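Minville learners take the controls

Anyone passing the Kunard workshop in Minville this April may have wondered what all the laughter was about — it was people of every age discovering how fiddly it is to pick up a mug when the hand doing it is not their own! Asnakech Seyoum and In-ho Seok have been running evening sessions where visitors steer a robot arm by remote control, first in simulation, and every attempt is saved so that the arm can later be taught from it. The group has gathered some 3,000 attempts so far, and Asnakech says the wobbly ones are every bit as welcome. 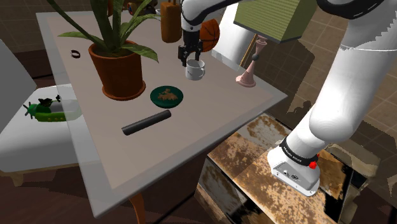

The simulated arm over a white mug, one of the practice tasks.

Sessions start at 6 in the evening and new faces are very welcome. Ask for Hawi Wako at the door.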